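Home | Programme | Course units | Handouts | Library | Contact

School Administration, unit 7: How a shared service office works with its member schools

Handout for the March group. Please read it before the second meeting.

In the first meeting we looked at a single school and its head. Today we go one level higher, to the office which serves several school districts at the same time. Such an office usually has no pupils of its own, or only a few. Its clients are the schools, and this changes almost everything in how it is led.

1. What the office does

The case we use is the service office of the Lekano area. It works for 12 member schools, from the large secondary school in Skistano to the small primary school in Tirninen. The schools pay a yearly fee and receive three kinds of help: specialist staff (speech therapy, school psychology), training for teachers, and common purchasing. A school may also buy extra hours, but these must be ordered before the end of March for the next school year.

2. Who decides

The office has its own board. Each member school sends one person, and the votes are equal, although the schools are not equal in size. Tirninen has 16 pupils in its oldest class, Skistano has 897 pupils in total. Please think about whether equal votes are fair here. In earlier years the students of this course were divided on the question, and I do not expect one right answer.

The head of the office is chosen by the board for four years. He or she cannot give orders to the head of a school. This is the point which new people in the post find most difficult, especially if they come from a post inside one school.
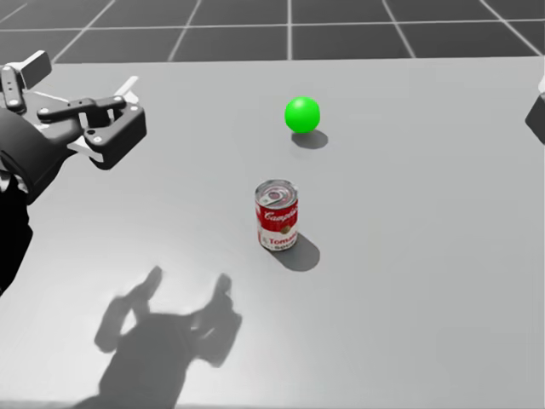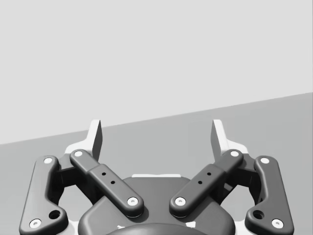
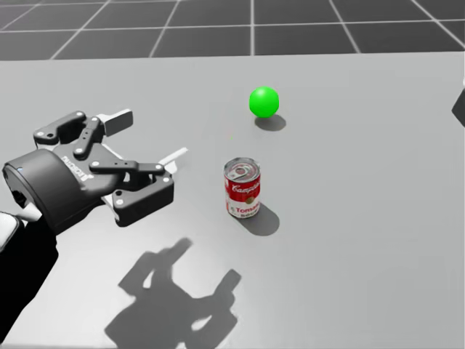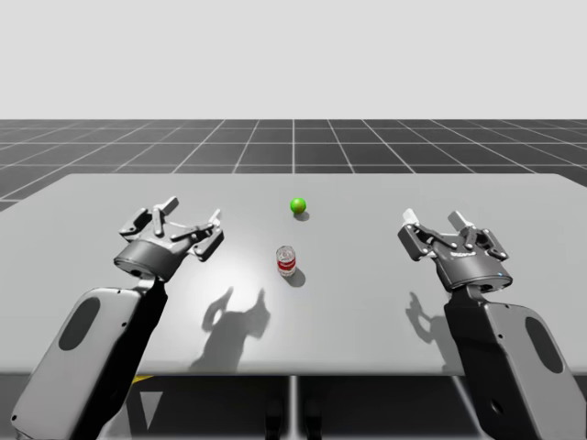 3. Changing the head of the office

When a head leaves, the board can look inside the office or outside it. An inside candidate knows the contracts and the staff. An outside candidate may know better what the schools complain about. In Lekano the board has chosen from inside two times, and both times it asked the new head to visit every member school before the summer holiday. The notes from these visits became the work plan for the first year.

Note the difference between a handover of tasks and a handover of contacts. Tasks can be written in a list. Contacts need meetings, and for this the old and the new head should work side by side for a few weeks – the budget must allow for two salaries in this time.

4. Questions of money

The fee has a fixed part and a part for each pupil. Small schools prefer a low fixed part, large schools prefer the opposite. If one large school leaves, the others must pay more or receive less. Read the agreement in the appendix, paragraph 7, and find how much notice a leaving school must give.

For the next meeting

Write one page: you are the new head of the office, and Skistano tells you that it may leave. Whom do you speak to first, and what do you ask? Bring two printed copies.

Contact the course office | Copyright School Administration Programme | Back to top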